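Floor tiles: frequently asked questions

Answers to what customers ask us most often before ordering and after delivery. If your question is not covered, please get in touch with the shop.

How many tiles should I order?
Measure the length and width of the room in metres and multiply the two. Add 8% for cuts and breakages in a plain square room. If the tiles are being laid diagonally, or the room has alcoves or a chimney breast, add 16%. We sell by the full box only.

Can I return boxes I don't use?
Yes, if they are unopened and you bring them back before the date on your receipt. Opened boxes and clearance lines cannot be returned. Most people keep a few tiles in case one gets cracked later.

What is the difference between Fesberg and Rosenthal?
Fesberg is our marble-effect porcelain range and Rosenthal is a glazed ceramic. Porcelain is harder and takes in less water, so Fesberg can be used in hallways, kitchens and wet rooms. Rosenthal is fine for bathrooms and other rooms with light use. Neither is sold for outdoor use.

Does porcelain need sealing?
Glazed porcelain does not. Polished porcelain should be sealed before grouting, as the grout can stain it. Real marble and other natural stone must be sealed before grouting and again from time to time afterwards.
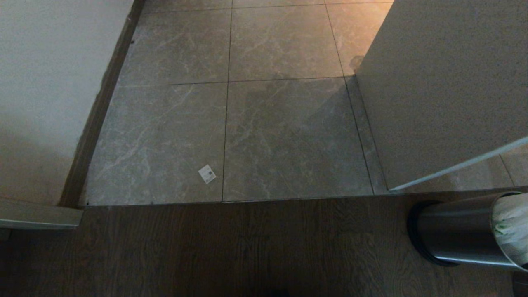
Which colour of grout should I use?
A grout close to the colour of the tile makes the joints less obvious. A darker one shows up the grid but hides dirt better. White grout on a kitchen floor will need regular scrubbing. Grout usually dries a little lighter than it looks when wet, so try a small patch first.

How wide should the joints be?
For tiles with cut (rectified) edges, 2 mm is the least we suggest. Tiles with pressed edges vary more in size and need a wider joint. Check the box.

Can I tile over floorboards?
Not directly. Boards move and the tiles will crack or lift. Fix a suitable backer board first and use a flexible adhesive. The floor must not bounce when you walk on it.

What do I do where the tiles meet a wood floor?
Leave a gap so that the wood can expand. You can cover it with a threshold strip, or fill it with a flexible sealant if the two floors are level. Don't use ordinary grout here.

How do I clean the floor?
Sweep or vacuum it, then mop with warm water and a mild cleaner. Plusside floor cleaner is suitable for all our porcelain and ceramic. Keep vinegar and limescale removers off natural stone. Sticky marks left by labels usually come off with white spirit on a cloth, but try it in a corner first.

Do you fit tiles?
No. We can give you a list of local tilers, but the agreement is between you and them.

Related questions
Ordering samples
Underfloor heating and tiles
Removing old grout
Wall tiles: what weight can plasterboard take?
Delivery and kerbside drop-off

Contact us | Terms of sale | © Fundum Tiles | Page updated 5 Aug 2018 | Back to top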